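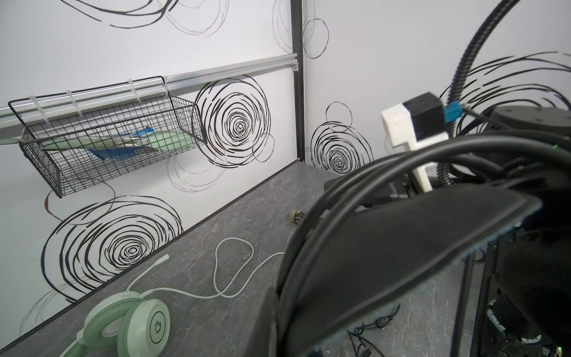 The corner with the spirals, one afternoon in December.

Loredana Benedetti had been told the walls would be white. She had it in writing from Plattner, who let the unit, and she had told Silvan Gasser so on the telephone. When she unlocked the door and put the lights on, the walls were white, but somebody had drawn on them.

They were spirals, mostly. Black ones, done by hand, starting at a point and going round until whoever it was had had enough. Some were packed so tight they were nearly solid. Others were only loose circles in a paler grey, one over another, like a person trying out a pen. They went right down to the tabletop, which was grey with a marble pattern and a bit of pink in the veins.

She put her bag on the floor and rang Silvan.

"There's drawing on the walls," she said.

"What sort of drawing?"

"Circles."

"Rude?"

"No. Circles."

He said he would bring paint. He was coming over from Bavine anyway with the second load and there was a place on the way that stayed open until six.

She began on the table. It had a film of dust on it, and in the corner where the two walls met there was a line of grit that the cloth pushed along but would not pick up. She used the edge of an old bus ticket. While she was bent down with her face close to the wall she saw that the spiral there had a smaller loop sitting on top of it, like a head on a snail. The line did not wobble. Whoever drew it had leaned on the table to do it, with an elbow about where hers was.

Jonas Leitner came in at three with the kettle and a box of mugs. He was the oldest of them and had put in the most money, 1,000 to Silvan's 400, and he never mentioned it, so that everyone thought of it whenever he came into a room.

"Oh, I like those," he said.

"Silvan's bringing paint."

"What for?"

She said that customers would be coming, and he said what customers, and she said well, eventually. He filled the kettle at the sink in the passage. When he came back he stood in front of the biggest one and followed it with his finger, not touching, from the outside in. He lost his place and began again.

"It's all one line," he said. "I think it is. No, I've gone wrong."

They drank their tea standing up. Loredana asked who had been here before them and Jonas said he believed it was a woman called Koller. Brigitta Koller. She had mended clocks, or she had sold parts for them, and had left in the spring owing nothing. Plattner had spoken well of her. There had been a boy sometimes, after school.

"Hers?"

"I didn't ask."

Loredana looked at the low ones and then at the ones higher up. A boy could have done the low ones. He would have needed a chair for the rest, or he would have needed to be here for a few years.

It was getting dark by the time Silvan arrived. He had two tins and a roller and a tray with last year's yellow dried in it. Kimutai Gachanja was with him, carrying the dust sheet over his shoulder. They put everything down by the door.

"Those?" said Silvan. "I thought you meant a few."

"It's quite a lot," said Loredana.

"It'll take two coats. Black comes through. You could be looking at three."

Kimutai had gone up to the table. He had his glasses off and was cleaning them on his jumper, and he put them back on and looked for some time.

"My sister did this on the back of the pantry door," he said. "Every time she was sent in there. My mother painted it when we sold the house, and then you could see it again by the time the people came with the keys."

Silvan had the lid half off the first tin. He looked at Jonas, and Jonas looked into his mug.

"We could do the ceiling first," Loredana said. "The ceiling wants doing."

So they moved the mugs and put the dust sheet over the table. Silvan did the ceiling, and Kimutai held the steps.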